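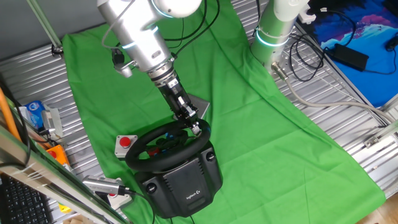
The Long Way Around a Steering Wheel

In a shared workshop on Dutside Lane, two people are spending their evenings teaching an arm to drive

By the time I found the right door on Friday, the kettle had already boiled twice and Maiara Dantas was on her knees under the bench, looking for a screw. "It's silver," she said, by way of hello. The floor is brown, so this should have helped, but it was a good while before she came up holding it, dusty and very pleased with herself.

The bench is the first thing anyone talks about when they talk about this build. The top is corrugated metal, which Dantas got from a neighbor who was redoing a shed, and it drives Esi Nartey a little crazy. Small parts roll into the grooves and stay there. A bright green cloth went down over part of it in August, and the racing wheel has lived on that cloth ever since. It is a Logitech, the kind people bolt to a desk for driving games, with a textured grip, two round clamp knobs on top of the base and little red and blue buttons in the hub. Dantas bought it secondhand from a student who was moving away and needed the closet space.

The plan sounds simple when she tells it. She wants a robot arm to take hold of the wheel and drive a lap of a racing game. She doesn't need a fast lap. A clean one would do, with all four tires on the road, and she would frame the result and hang it over the sink.

They call the project Rinar, after the first track they tried, a sleepy country circuit with six corners and a great many painted sheep. The arm hangs over the bench and reaches down, and it holds the rim in a black gripper with metal fingers, over on the right side. That grip has been most of the work. A person driving a car shuffles their hands along without a thought, letting go here and catching hold there, and an arm with one gripper has to be told how to do every bit of it. If it holds on all the way through a turn, the wrist has to swing with the rim, and sooner or later it runs out of wrist. Dantas has settled on 135 degrees as the most she will ask of it in one go. After that it must open its fingers, back off, travel around and take hold again, and all the while the poor car is heading for the sheep.

"I used to think the steering would be the hard part," she told me, pouring tea into a mug with no handle. "It's the letting go."

Nartey came to the build from the other end. She repaired sewing machines for nine years before she ever touched a robot, and she has a repairer's patience for anything that has to meet something else at just the right angle. She does the small movements, nudging the gripper in and out and writing down what she finds in a Grudow account book, the old kind with a red margin. She also set the house rule about the stop buttons. They sit to the left of the wheel, red on white, and whoever is nearest keeps a hand free while the arm is moving. I was given this job for part of the evening and took it more seriously than I have taken some actual jobs.

A second arm stands on the bench too, white and pale green, with a ring of cyan light at its base. It is meant for the shifter, once they have a shifter. Dantas would like to start on it before the holidays — Nartey would like the first arm to get around corner four.

Corner four is a long left-hander that tightens up just when you have relaxed. They have run it more than any other stretch of the track, and the file where they save each attempt had reached number 3434 when I visited. Most of those last only a few seconds. Some are just the gripper closing on the rim and opening again, which Nartey will happily repeat until the tea goes cold, shifting the starting point by a hair each time and humming something I never managed to place.

We ate noodles standing up, well away from the cables, and talked about whether the cloth ought to be taped down. Dantas thinks tape leaves a mess. Nartey had brought tape. They went back and forth on it in the friendly way of people who have had the same talk before, and then it was time for another run, so the noodles went on the windowsill and I went back to my button.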